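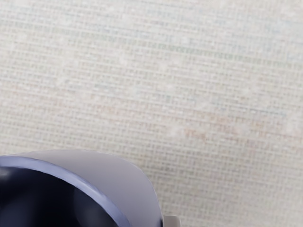
List: cell-upkeep
Subject: Re: wrist view settings, where do you keep yours?
From: the bench at Plokoren, second shift

Earlier in this thread, someone wrote:

> We have one arm, one table, and a simulated copy of both. The
> simulated wrist camera keeps drifting away from what the real one
> sees. Every few weeks somebody "fixes" it by nudging the mount in
> the scene file until a picture looks right, and then the grasps
> go bad somewhere else. Is there a sane order to do this in? Also,
> does anyone bother with a textured table, or is plain gray fine?
> We are a small shop and I would like to stop doing this at night.

You will still do it at night, but less of it.

We went through the same thing with our Gavalas cell, one arm with a two-finger gripper, picking cups off a table and putting them in a rack. The real one lives behind a door that sticks. The simulated one lives on a computer under my desk and has never once asked for grease, which I hold against it.

Your somebody with the nudging habit is your first problem. We had one too, and it was me. If you move the camera mount to make one picture look right, you have usually covered up a mistake in the lens angle with a mistake in the position, and the two cancel at exactly one height. Raise the arm and they stop canceling. I had ours lovely at the grasp pose and hopeless everywhere else, and I defended it for most of February.

This is the order we use now.

Start with the gripper, before the table and before any cup. Close the fingers on nothing and compare where the tips land in the real picture and in the simulated one. Then open them all the way and compare again. The fingers ride along with the camera, so if they disagree you have a mount or lens problem and there is no point looking at anything else. Lens angle first, mount second, and write both numbers down before you touch them. I keep mine in a text file called DO_NOT_NUDGE. It has been nudged twice.

Then the table height. Ours was off by 4 millimeters in the scene file, because someone measured the bare table and the real one had a mat on it. That doesn't sound like much until the cup is right up under the camera. Measure to whatever the cup actually stands on.

Then the cup. Park the arm just short of the grasp and look at where the rim falls. With our mount the cup comes up in the lower left corner, mostly rim and dark hole, with a bit of pale gray showing beside it low down where the side grasp happens. It's an ugly view and I have come to like it. A rim is a nice big curve to line up, and a small error in the mount tilt shows in it long before the cup drifts anywhere you'd notice. We save that one pose as the check picture and compare it after every change to the scene file, including the changes that "can't possibly affect the camera."

On your table question: texture, yes, and I say this as a former plain gray man. With a flat gray table you can't tell a camera that has moved from a camera that hasn't. We use an off-white woven look, fine rows with little cross ticks, like a burlap tablecloth your aunt would keep for company. The rows come out slightly tilted in our check picture, and that tilt is now something I look at every time. If they suddenly run dead level, somebody has been helping.

Two warnings about it. Set the texture scale once and lock it. If the weave is stretched, everything on it seems nearer or farther than it is, and you will go and "fix" the table height you just got right. And don't panic over soft patches of color in the cloth. Ours has a greenish-gray band and a pinkish one, both very faint, and I lost an evening hunting through the lights over them. The grasps don't care. I have left them in, and I'd rather have a picker that can put up with a bit of pink.

Keep an eye on contrast at the cup, though. Our outer wall is very light gray against a cream cloth, and what saves us is the blue rim and the dark inside. An all-white cup on that cloth would be asking for trouble. If your real cups are all white, pick a darker cloth, both sides of the door.

Last step is a batch. We run 200 grasps in simulation with the cup moved each time, then 20 on the real arm, and we look at the misses before we look at the score. If the misses all lean one way, go back to the fingers. If they scatter, check the table height and then the gripper pads. Real pads wear, simulated ones don't, and I changed a perfectly good mount setting once over a pad that was shiny as a spoon. It now gets looked at every 40 hours of running, on a sheet taped to the door that sticks.

The Trivero people on this list do the whole thing with a printed target board and a script, and they are probably right. I have the board. It is holding up one end of a shelf.

If it's useful I can post our check-pose file. It's written for the Zosley controller, so the joint order will be backwards for most of you. Tell me which controller you're on first and I'll swap it before I send it.

– Plokoren bench, second shift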